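We built Wosia in the back half of the garage, between the water heater and my brother's bikes. The legs came first. The hands came last, and they were the part we fought over.

My brother wanted to buy a Kramer wrist and be done. I wanted to finish the one we had. We had spent 970 dollars on it by April, and he said that was a good reason to stop. I put in another 800 and didn't tell him until the box came.

The first thing I ever asked her to do was tidy the sofa. I wrote the routine at the kitchen table and named it Dustier, after a cat we used to have. It had 13 steps. Step 3 was the pillow, and I rewrote it so many times that I could say it out loud from memory.

My mother let us use the living room as long as we kept our tools off the carpet. She sat in the kitchen with the door open and pretended to read. My brother held the stop button. I started the routine and stepped back against the bookcase.

I had planned to watch her hands. I ended up watching the laptop, where the views came in from her head and her wrists. 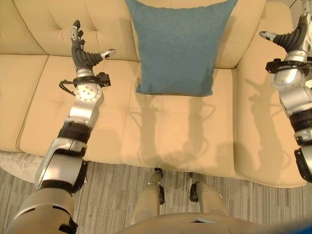
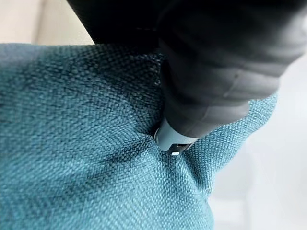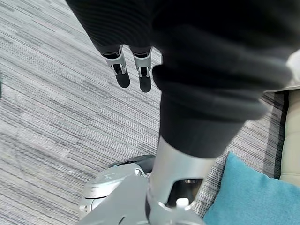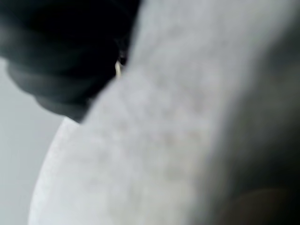 My mother called from the kitchen that if it could manage a pillow it could learn to fold towels, and that she wanted them in thirds, the way she had shown both of us and neither of us had ever done.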